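**Ticket 231: pink boxes, shrink film splitting at the corners**

Opened by: Tomás Ó Dálaigh, Dirthorpe packing room
Status: open, waiting on Keane
Priority: normal (I'd say a bit higher than normal, but I know everyone does)

Hello all, and thank you for picking this up so quickly last time. I'm starting a fresh ticket because the old one was mostly about labels and got very long, and I think the film deserves its own.

What's going on: we wrap the flat pale pink boxes in clear film before they go out to Birkard. Since the new roll went on in December, the film has been splitting at one corner, nearly always the corner closest to the seam. From a batch of 500 we pulled 51 with a split big enough to get a fingernail under. The boxes inside are fine, not a mark on them, so it's only the wrap we're losing, but it does make a nice gift box look like something that's been returned!

What I've tried so far:

- Turned the heat down one step. Fewer splits, but the film went baggy across the lid and the printed label looked wrinkled through it.
- Turned it back up and ran them through faster. No real change.
- Swapped back to the tail end of the old roll. Wrapped 20, no splits at all. Then the roll ran out, of course.
- Checked the sealing bar for crumbs of melted film. There were a few and I cleaned them off. Still splitting afterward.

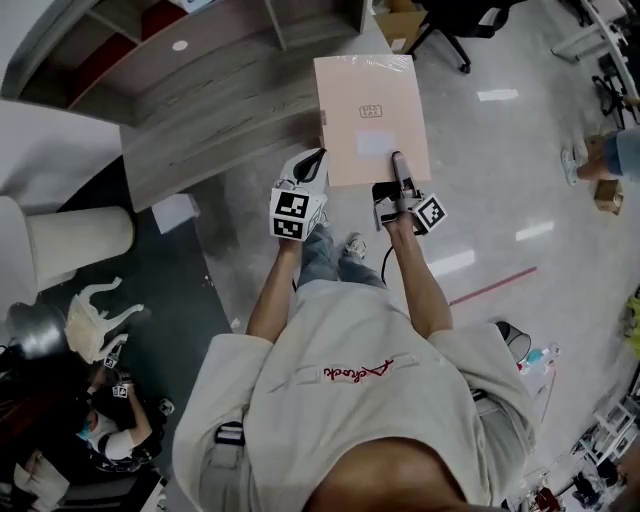 I also wondered about the white sticker, as it goes on after wrapping and people do press down fairly hard to get it flat. I asked everyone to go gently for one morning, and we got the same sort of splits, so I'm fairly happy to leave the sticker out of it. The corners seem to go whether a box has had its sticker or not.

My best guess, and please take it as a guess from someone who used to sell garden furniture, is that the new film is thinner than the old. It feels crisper between the fingers. The core has the same part code printed on it, though, so either I'm imagining things or the code covers two thicknesses.

**Update, 2:15 p.m.**
Keane called back, very kind about it. They'd like a yard of the new film and one split box, wrap still on. Both are packed up and on the shelf by the door for the afternoon pickup.

**Update, 4:40 p.m.**
Pickup came. I've also put the rest of that batch to one side with a note on it, so please don't ship from the stack marked "film." If Birkard gets impatient, the order for Citeo can wait and we can use its boxes instead, as those were wrapped in November on the old roll.

Still needed:

- [ ] Film thickness from Keane
- [ ] One spare roll of the old film, if there's any left anywhere
- [ ] Someone to show me how to change the sealing bar temperature on its own, without moving the tunnel heat too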